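4.2 Clutter as a Training Signal

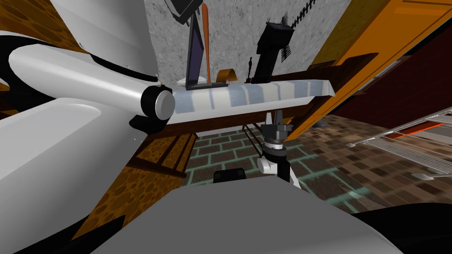 Figure 3. A simulated shelf from the Drimilo set, with both arms in view.

Our earlier policy, Halley, was trained on tidy shelves and learned, reasonably enough, that the world is tidy. It did well in every room we built for it and badly in every room we did not. Drimilo is our attempt to fix this by making the rooms worse. The generator draws furniture, surface textures and objects independently, with no rule about what belongs together, so a single shelf may hold a laptop, a small plate and a statuette on a striped cloth (Figure 3). Segundo Castaño argued for a plausibility filter. We tried one, and it removed most of the scenes that the policy found difficult, along with our reason for generating them.

We rendered 431 scenes and held out 30 for testing. Each held-out scene was attempted 20 times, with the starting pose of both arms varied between attempts. Wall, floor and cloth textures were drawn again for every scene, a choice that did little for the beauty of the set but kept the policy from treating any one background as a landmark.

Policies trained on the full set transferred better to held-out rooms than those trained on the filtered set. The gain was largest for thin upright objects, which Halley had tended to approach with confidence and knock over. Reflective objects remained hard under both conditions. Lợi Lại reran the comparison with 3 random seeds, hoping to find that one of us had made a mistake, and the ordering of the two policies held. Results on the Apaza benchmark, where the shelves are neat and Halley still wins, are given in Section 4.3.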